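How Does a Robot Know What to Do With Its Hand?

When you pick up a spoon, you don't think about it much. Your eyes find the spoon, your arm moves, and your fingers close. A robot has to have every one of those jobs written into its software, the set of instructions that runs on its computer.

Many robots practice inside a computer first. The room is made of math. So are the walls, the floor and the robot's own hand. This is called a simulation, and it works a bit like a video game, except that a program is playing it.

The first job is called perception. That means working out what the camera is looking at. A camera picture is only a big grid of colored dots, and the software has to decide which dots belong to the wall and which belong to the thing it wants to hold. 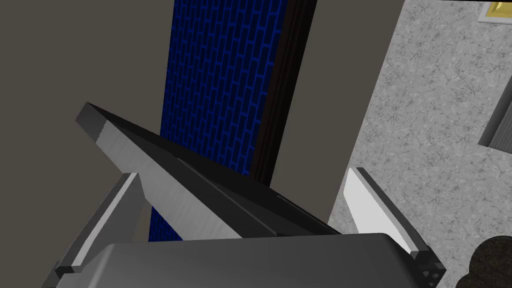
Sharon Ogola says perception is the part that took her longest to understand, and that it helped to squint at a photo until everything turned into patches of color.

In this practice room the robot has a long, dark bar between its two fingers. There is a blue brick pattern behind the bar and a speckled surface off to the right. You can tell these apart quickly. The program has to learn to do it, and it may need to see a great many pictures before it gets good.

The second job is planning. The planner looks for a path the arm can follow without bumping into anything. A program called Bulix, for instance, tries 315 different paths and keeps the shortest safe one. Then it cuts that path into small steps – a little up, a little left, turn the wrist.

The third job is control. Control software sends each step to the motors and checks that the arm went where it was told. If the arm is a tiny bit off, the next step fixes it. Try walking along a line on the floor and notice how often your feet make small corrections.

Before a robot can hold something new, its fingers have to be open and pointed the right way. The camera near the hand moves when the hand moves, so walls and floors can look very tilted. The software keeps track of that tilt with numbers.

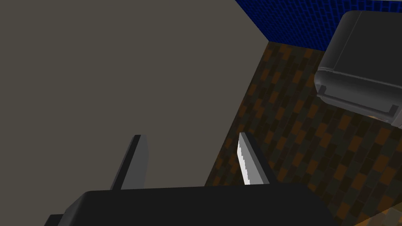
What happens if the robot makes a mistake in the simulation? The program is started over and the robot tries again, and the people who wrote the software look at what went wrong so they can change it.

Words to know

Gripper: a robot's hand. Some have two fingers, some have more.
Simulation: a pretend place inside a computer.
Planner: the part of the software that picks a path.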